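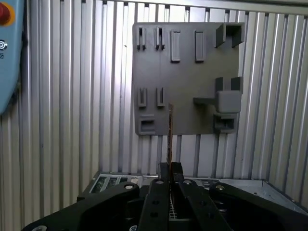 Curnau Desktop Teardown Set
README, updated October 7, 2025

The set contains material about taking apart old office desktop computers, one part after another, and about the gray holder panels we use for the work. It is kept by the Dumero repair room. Please read the notes on handling before you use the files.

What is inside

panels/ : print files for the gray panels, with clips, tabs, brackets and sockets
towers/ : one folder per computer, with a parts list and written notes
photos/ : pictures in order of folder number
notes/ : older texts, partly not yet translated

There are 93 tower folders. In 5 of them the parts list is not complete, and these have the word "open" in the folder name.

Panels

The panels are printed in one gray color. Clips with two prongs are for thin things. The U-shaped brackets and the box sockets are for bigger things, and their size can be changed in the print file. If your printer makes the gap of the clips too narrow, please use the file with the ending "wide". The first version from Vanags had weaker corners and should not be printed anymore.

Towers

We put the tower on its side and take off the side panel, so that everything can be reached from above.

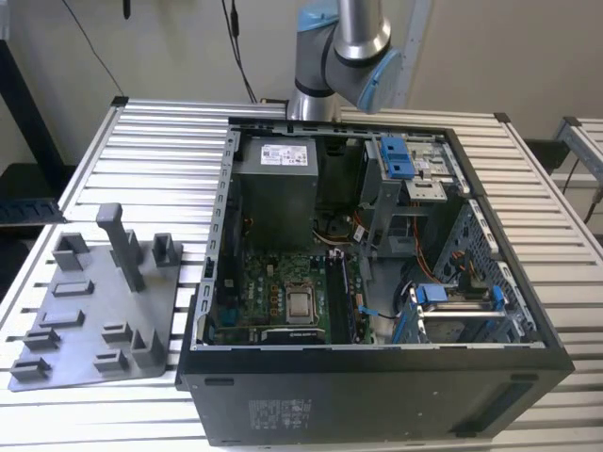 The parts list always goes in the same order: power supply, drives, memory, processor, motherboard, cables. Blue latches and tabs are written down as "release points". Cables are listed by color and by the place where they end. When a heatsink is missing from the processor, we write "bare" in the field cpu_state. A part that we could not name with certainty gets "unknown", and we ask you to leave it so until you have a better source.

Handling

Disconnect the power cord before the side panel comes off. Keep the screws of each tower in their own bag. The steel edges of the case can be sharp. Do not open the power supply.

Known problems

In 2 folders the cable list was made twice, with different results. Both lists are kept. Some 200 older notes use the Clekon part names, and the table clekon_names.txt shows the new names.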